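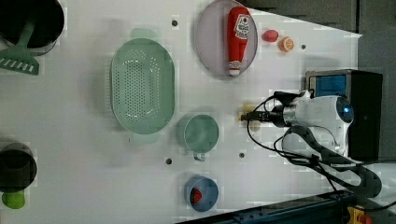 A white arm and black gripper over the kitchen table, with the colander, the cup and the ketchup on its plate.

I have wanted to talk to Angharad Mathias ever since a reader wrote in asking whether the Netach table kit was worth the money. She put the thing together at Skirlow, the small shop that sells it, and she answers her own support email, so she was easy to find. We got on a call one morning in January and I let my coffee go cold, which is a good sign.

Netach is a subscription, sort of. You bring your own arm, and Skirlow sends you the table top, a crate of toy kitchen stuff and the software that keeps track of your practice runs. The base price is $3000. I told her that sounded like a lot for plastic food.

"You're paying for the lists!" she said, laughing. "Anybody can buy a toy strawberry. We've written 707 little jobs for that table, and every one has a start layout and a finish layout you can check against. Put the fruit in the bowl, move the cup next to the colander, that kind of thing."

My favorite part of the kit is how plain it all is. Mint green colander, mint green cup, a ketchup bottle with a tomato on the label. I asked whether she picked the pieces for their colors and she said no, she picked them for their shapes.

"The bottle is a pain, and I love it. Lay it on the plate at an angle and now you have to decide where to grab. The colander has those two short handles and people always go for the rim first. I did too."

The software is called Drinitz, and I have complaints. The setup screens are slow, and I had to type my table measurements in twice (she knows, it's on her list). Once you're past that it's pretty friendly. You pick a job, run it, mark it good or bad, and go again. Angharad's own log was at 1327 runs when we talked, and she read me the number off her screen with some pride.

So who buys it? Mostly college labs, she said, plus a few people with an arm in the garage. One early customer, a teaching shop named Thammasiri, bought 3 tables and then asked for more pots.

"More pots! I thought we had too many pots. They wanted the spatula jobs to be harder, so I wrote them some harder ones, and those go out to everybody in the next update."

I asked what she'd change if she were starting over. She thought about it for a while.

"Bigger crate. You can't get the lid shut once the colander's in there."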